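The Arm Doesn't Take Lunch
By Mirjam Kälin
2023-03-16
22 comments | 4 shares

So the second arm is in and running at Forville and everybody upstairs is thrilled. Fine. I was thrilled too, for a morning. Then I went down and sat with the people who work next to it, and I haven't been able to write the nice piece I was asked for.

Quick background for those who don't follow local industry. Forville is the assembly hall out past the rail yard. It belongs to Imhof, who make small housings and fittings for other companies, stuff you never see unless you take a machine apart. Until last year the fitting was done by hand. Now there are 2 arms on the line, and the people who used to do the fitting do something else. What that something else is - that's my subject.

The official word is "supervision." Nobody got laid off, and I want to be fair and say so loudly. Imhof kept its promise on that. Same pay, same hours. But supervision of what? Abdelilah Abdel Rahman fitted parts in that hall for over 22 years. He could tell by feel if a piece was seated. Now he stands next to a screen and waits for it to go red. When it goes red he walks over, clears whatever is stuck, walks back, presses green. Four times in a bad shift. The rest is waiting.

I asked if it was easier. He said sure, his hands don't hurt. Then he said he goes home more tired than before and can't explain it to his wife.

I believe him! Anyone who has ever watched a pot believes him. Waiting for a thing to fail is work, and it's a lousy kind of work, and we have no line for it in the contract. Piece rates we understood. Bad backs, we understood, eventually. Attention we give away for free.

And the tempo. Nobody talks about the tempo. When it was all people, the line had a kind of breathing to it. Somebody slowed down, somebody else picked up, they talked. Old radio on the shelf. Now the arm sets the pace, and it's not even a fast pace, that's the funny part. It's just the same all day. Lunch used to be one long table. Now they go in turns becuase someone has to stay with the screen. A small thing, a line in a shift plan. But ask them what they miss and they don't say the fitting, they say lunch.

I'm not against the machines. I grew up with a father whose thumbs stopped closing at fifty, so spare me the letters. If a machine can take the part of a job that ruins a body, let it. What bothers me is who gets to decide what's left over, and the answer at Forville was: a consultant from Brorlow who spent a few days in the hall in March and wrote a plan. Did he ask the fitters? He asked the shift lead. The shift lead is a good guy. He's never fitted a housing.

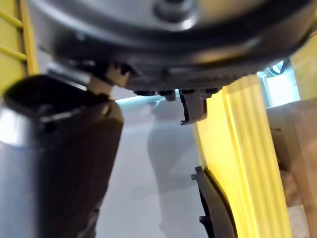

What the fitters know is mostly about closeness, and that's the knowledge we're throwing out. Talk to any of them and they describe the job from a hand's width away, the way you'd describe threading a needle. The machine works that close too, everything crammed together, the big dark round housing overhead, a little black hooked finger hanging under the middle of it, the yellow ribbed part right up against another thin curved finger. No room in there. A person who has done this for decades looks at a tight spot like that and has opinions about it. Which angle, which side first, where it's going to snag. Those opinions are worth money. At the moment they're worth a green button.

Compare Drirkholm, where they brought in the same sort of setup and did one thing differently - the floor staff got time every week to change how the arm does the job. Paid time. They move things, argue, try it again. Is it perfect, no. A woman there told me it was the first time in years a engineer had written down something she said. She still gets red lights. But they're her red lights, she knows why they come and she gets to do something about it.

That costs a few hours of output a week. Imhof says it can't spare them. With 2 arms that never sit down, I'd like to see the math on that.

Abdel Rahman has a list, by the way. He keeps it folded in his jacket, things he would change if somebody asked. I asked. He read me the first page and then the screen went red and he had to go.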